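Speaker notes: Care and Setup of the Handheld Gripper Pair
Zulgate Technical Session, Jun 5, 2022
Speaker: Tanveer Bhutto, Letum Equipment Support

Opening

Good morning. Thank the hosts and confirm that the rear rows can hear. The session runs 21 minutes, with questions held to the end. Printed copies of the setup sheet are by the door.

State the scope. This talk covers one station, the bed station in the Uston hall, and the pair of handheld grippers assigned to it. The mobile robots on the same floor have their own maintenance schedule, and questions on them should go to the Kang team.

Start of shift

The operator signs for both grippers as a pair. A left unit is never matched with a right unit from another set. If one is withdrawn for repair, the other goes to the shelf with it until both can be released.

Each unit is switched on and left to settle before it is picked up. The operator then opens and closes the jaws fully 5 times, without cloth. The travel should feel even on both sides. Any catch, click or slow return is entered in the log, and the unit is not used for that shift.

Pause at this point. In October we reviewed the log for this station and found that most of the entries concerned jaw travel. Nearly all of them were cleared by cleaning.

Next, the phone bracket. The phone must sit fully down in the bracket and must not rock when the handle is turned. A loose bracket shifts the view a little with every movement, and the fault is seldom noticed until the recordings are reviewed. Ask the operator to check it by hand at every change of garment.
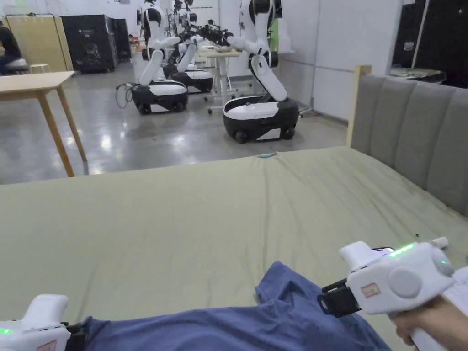
The bed sheet should be pulled snug at the corners before the first garment is laid down. Light creasing is acceptable. A deep fold is to be smoothed out, as the jaws may pick up the sheet together with the cloth. Small items left on the sheet should be removed between runs.

Cleaning

Fabric work produces lint, and lint collects at the base of the jaws. The jaws are brushed at midday and again at close. Use the soft brush supplied with the station. Compressed air is not permitted, as it drives fibers further into the housing.

The outer housing may be wiped with a dry cloth. Labels are to be left in place. A label that has begun to lift should be reported, and a replacement will be issued from stores.

Repair

Operators may replace jaw pads and tighten the bracket. All other work is carried out at the Letum bench. A returned unit must complete 100 open and close cycles at the bench before it is released, and 3 trial folds at the station before it goes back into regular use. The bench technician signs for the first check and the shift lead for the second.

If time allows, pass the worn pad and the new pad around the room. The worn edge is easier to feel than to see.

Questions

Expected: whether spare pads may be kept at the station. They may, in the closed drawer only, and the count is entered weekly.

Expected: who approves a change to the setup sheet. Written requests go to Tanveer Bhutto, and the current sheet stays in force until a new one is posted.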